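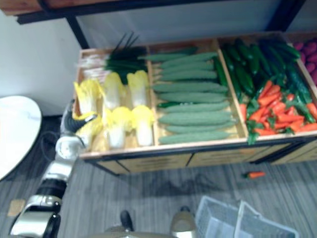 Part 2: Getting your Plivix weekly planner set up

If you made it through Part 1, you have the app installed and an account with your name on it. Good. Now we get to the bit I like, which is teaching the thing what your household eats. I've been using Plivix since February and I've set it up three times (twice for me, once over the phone for Riet Aerts, who has the patience of a saint), so what follows is the order that gave me the least grief.

Set aside a quiet half hour and have a cup of something nearby. You'll also want your last couple of grocery receipts if you still have them.

1. Open Plivix and tap Households. Tap the plus sign and type a name. Mine is called Plillerton after our street, but "Home" is fine!

2. Add the people who eat with you. Each person gets a portion size — small, regular or large. Don't agonize over this, you can change it later from the same screen.

3. Tap Stores and choose the place where you do your main shop. I picked Lamaseck and then added Lazăr as my second store, as that's where I go for produce. If your store isn't on the list, scroll to the bottom and tap Add my own.

Note: The search box is fussy about accents. I typed "Lazar" for ages and got nothing back. Hold down the letter a on your phone keyboard and the little row of accented letters pops up.

4. Put your store sections in walking order. Press and hold a section name until it wiggles, then drag it. I put vegetables first, then bread, then cans, and frozen dead last. Your shopping list will follow this order from now on, and it's the one setting I'd beg you not to skip.

5. Go to Staples and tick whatever you buy every single week. Keep it short. I ticked half the store the first time and ended up with a shameful amount of mustard.

6. Set your units. Plivix starts out in grams, so a cabbage recipe might ask you for 500 g when you'd much rather see pounds. Go to Settings, then Measures, then US. Recipes you've already saved will switch over when you next open them.

Caution: Change your units before you type in recipes of your own. If you do it afterward, the app rounds the amounts, and the rounding is rough on small things like yeast and baking powder. I had to redo my pizza dough.

7. Save at least nine dinners. You can type them in, paste a link, or pull them from the built-in library (there were 668 in there when I looked, and plenty of them are soup). With fewer than nine saved, the Fill My Week button stays gray and won't do a thing.

8. Tap Fill My Week. You'll get seven dinners, one per day. Tap the little padlock on the ones you want to keep and then tap Shuffle to swap the rest.

9. Tap Make List. Read it over before you go out, and swipe left on anything that's already in your kitchen.

Note: Swiping left takes an item off this week's list only. To get rid of a staple for good, you have to go back to step 5 and untick it.

Sharing the list

Once you have a list you're happy with, tap Share and type in the other person's email. They get a code, they enter it under Households, and from then on you both see the same list. Ticks take a few seconds to show up on the other phone, so if you split up in the store, agree on who's getting the milk.

Caution: Anyone you share with can delete recipes as well as tick things off. If you've got kids on the account, go to Households, tap their name and turn on View Only.

If the list comes up blank

Pull down on the screen to refresh it. If it's still blank, check that the household name at the top is the right one — I had an old test household hanging around and kept opening that. Rodica Sima wrote to me with the same trouble and for her it was error 534, which went away when she logged out and back in.

Leftovers and lunches are in Part 3. You'll need your saved dinners for that, so get those typed in first.

Last updated July 16, 2021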